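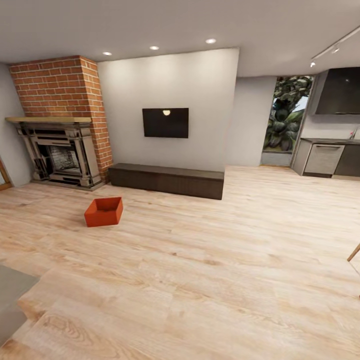

Home | About Us | Our Homes | News | Contact

3 Jan 2026

Runilell opens the doors of its refurbished homes at Cloltard

Runilell is delighted to announce that the old Barnano school house in Cloltard, which has stood shut up and rather sorry for itself for 19 years, is ready to welcome its first residents. There are six homes in all, four on the ground floor and two upstairs under the roof, and every one of them will be let at a rent that people who work in the town can afford to pay.

Work began in October, once the last of the planning questions had been settled, and our builders, Kan, have been on site in all weathers ever since – we really can't thank them enough for their patience, or the neighbours for theirs! The old bell has been cleaned and put back over the front door, and the playground wall has been mended with stone found in the nettles behind it.

"I learned to read in that building, so I'm afraid I have been a bit of a nuisance about it," said Onni Savolainen, director of Runilell. "I kept turning up to see how the windows were getting on. I'm very happy indeed that there will be families in it again, and children making a noise on the stairs."

Anyone living or working in Cloltard is warmly invited to apply for a home. Forms can be picked up from the Runilell office or sent out by post, and our lettings team will gladly help you fill one in – do bring your questions, however small.

Related news
Garden plots at Cloltard: how to join the waiting list
Runilell winter newsletter
Kan takes on two new apprentices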